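Field Service Technician, Industrial Water Treatment
Hevard – Escobedo depot

Hevard rents and repairs filtration skids for car washes, plating shops and one very demanding pickle plant. We need a technician who can swap a pump seal, read a pressure gauge and explain to a plant manager why the sludge tank is full again. (He stopped emptying it.)

The territory covers 217 units, most of them Mestumum models, which are sturdy and were apparently designed by someone with very small hands. Expect two nights away a month and a van with opinions about second gear. 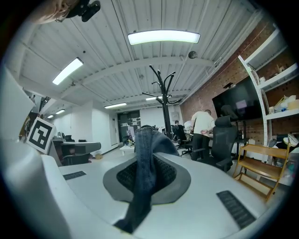 Natalia Chávez would like applicants to know that the smell goes away after the first month, or you stop noticing it, and that she has quit arguing with her husband over which. She also says to bring your own gloves, as ours come in one size.

You should have a clean license, some pipe fitting and basic electrical experience, and the ability to lift a 20-pound filter cartridge over a railing. Chemistry is a plus. We will teach you dosing and backwash timing.

Pay is $775 a week to start, plus overtime and a $200 boot allowance each June. Saturday call-outs rotate.

Send a resume to Emiliano Cisneros at the Escobedo depot. Cover letters are read, mostly at lunch.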